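Persistent Pain Self-Management Programme, Rornton
Progress report to the Nisel Fund
Prepared by Jessie McIver, programme lead

This report covers the second half of the grant period, up to the end of March. The programme offers six group sessions and two phone calls to adults who have had back, hip or knee pain for more than three months.

Referrals and attendance

We received 336 referrals, most of them from the two GP practices at Korgate. The physiotherapy service sent fewer than we had planned for, and we have asked to speak at their team meeting. Evening groups filled first. The morning group at Korgate ran below capacity and has been moved to an early afternoon start. 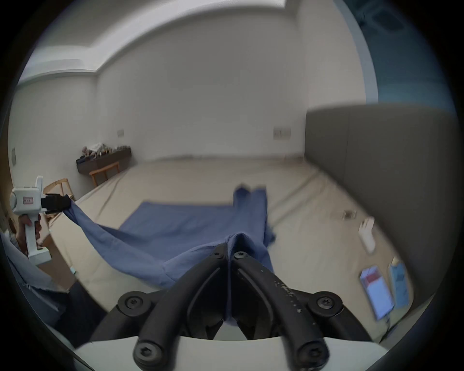
Does the programme replace physiotherapy or medication?
It runs alongside both. People stay under their own GP, and anyone who wants to change a medicine is sent back to the practice or the pharmacist before doing so.

Sessions

Ľubica Kolář rewrote sessions three and four after comments from the autumn groups. Session three now deals with pacing: breaking up housework, planning rest before the pain builds, and going back to an activity in small steps. Session four covers sleep. It was the most requested topic on the feedback forms, and people wanted more time on night-time waking and on getting comfortable with hip pain.

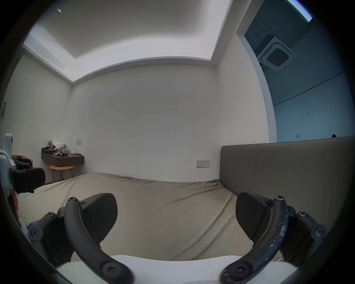 Session four: sleep and rest at home.

The written handout for session four has been cut from eight pages to three. A large-print copy is ready. The Polish translation is late and should reach us next month.

Phone calls

Calls are made two weeks and eight weeks after the last session. The second call is the harder one to complete, as many people are back at work by then. We have started offering slots up to 7 pm.
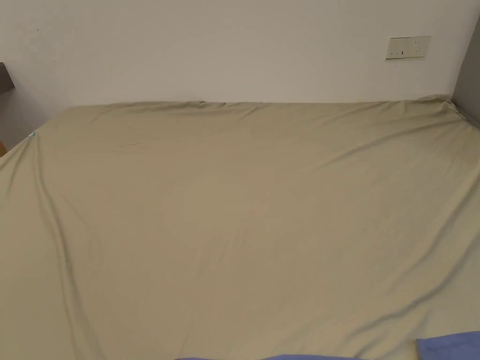

People who do answer tend to talk about walking and sleep before they mention pain scores. We have added a line to the call sheet so that this is recorded properly, and the scores are still taken at the end.

Spending

Room hire and refreshments came to £1,409, inside the £2,000 budget line. We ask to carry the balance over to printing. Staff costs are on plan.
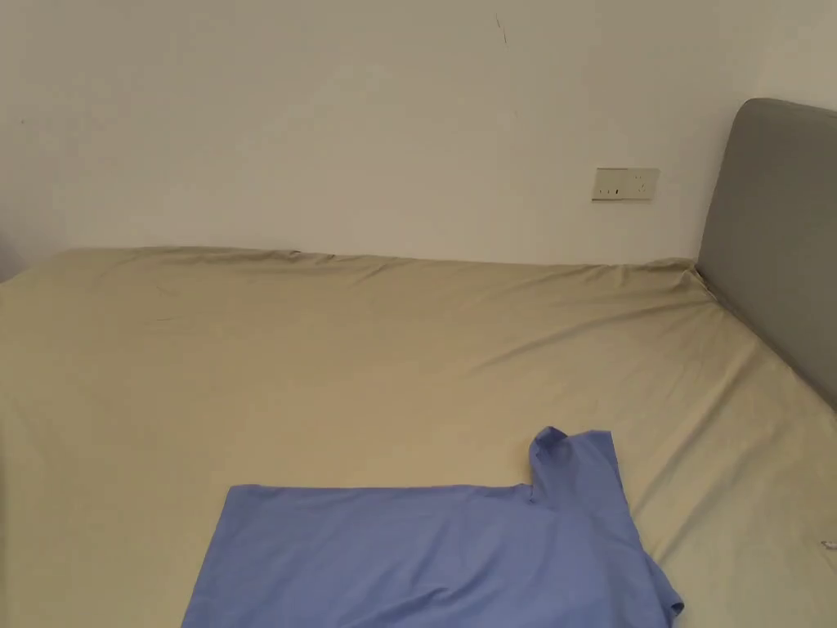 Session four: the bedroom.

Next period

We plan to open a further 50 places, starting with an evening group in Rornton. Two matters are outstanding: the date of the physiotherapy meeting, and a second trained facilitator to cover Ľubica's leave. Interviews for the facilitator post are being arranged.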